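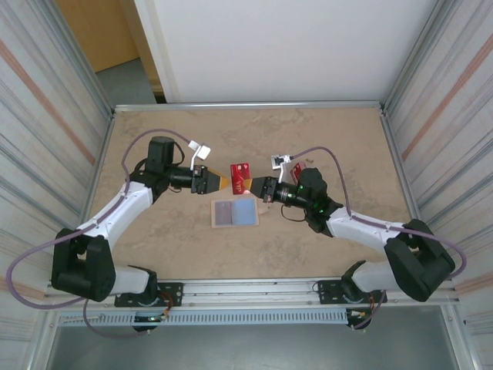

Loretta Tran asked after our first presentation whether the arms were pulling against each other or whether the card was simply slipping. The comment was fair, and the first draft of this report did not answer it. The log files have since been reviewed and the section on the fault has been rewritten.

Project Tiltusero: Report on the Handover Fault
Submitted Mon 19 December by Holger Eklund

1. Background
The project used two robot arms, facing each other across a table, to handle plastic cards and clear card sleeves. One arm was to hold a card until the other had gripped it, and then let go. The control program, Folerex, was written by the project group. A second program, Bite, set the closing force of the fingers.

2. The fault
Out of 500 handovers, six ended in a safety stop. In each case both grippers were closed on the same card and the receiving arm began to move before the giving arm had opened. The message to release had been sent on time but was placed in a queue behind position data. The longest delay on record was 852 milliseconds. One card was creased and one fingertip had to be replaced. 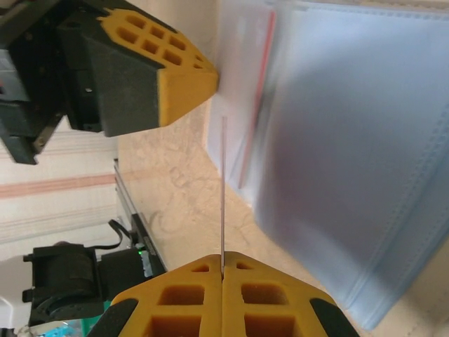 Why did the receiving arm not wait for the release?
The program counted a sent message as a finished release. The actual opening of the fingers was never checked.

The same error could occur with the sleeves, where it was harder to find. A thin sleeve stretches or slides before the motors register much load, so the safety stop may come late or not at all. Bite had been set up with cards only, and its force limit was left unchanged when work on the sleeves began. The group accepts that this should have been reviewed first. 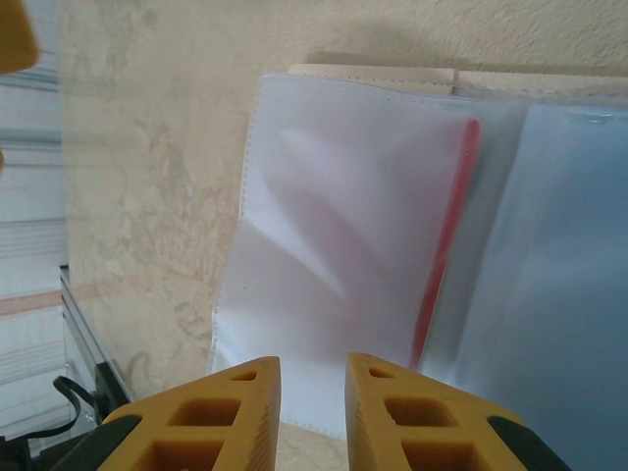
Was anyone at risk during the stops?
Every person present was outside the enclosure. Two members had, however, reached in after earlier stops while the motors still had power, and this was reported to the lab supervisor.

3. Changes made
Folerex now reads the finger position of the giving arm and holds the receiving arm still until the opening is confirmed. If no confirmation arrives within 600 milliseconds, both arms halt. Bite keeps separate limits for cards and sleeves.

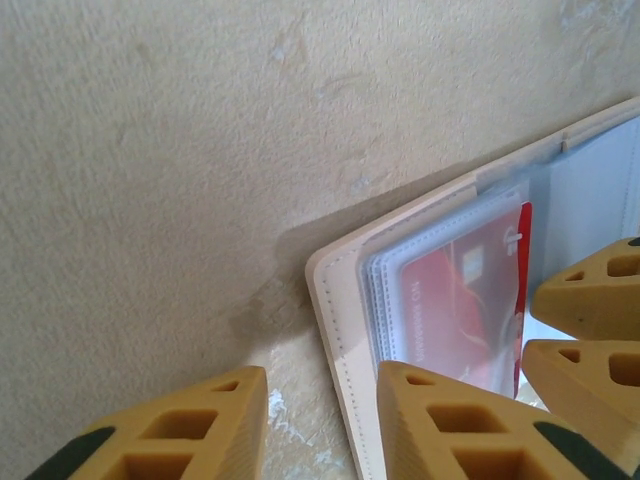
4. Remaining work
The new check has been tested with cards. Tests with sleeves are to be completed before the code is passed to the Grostow group. Power must be switched off at the wall before anyone reaches into the enclosure.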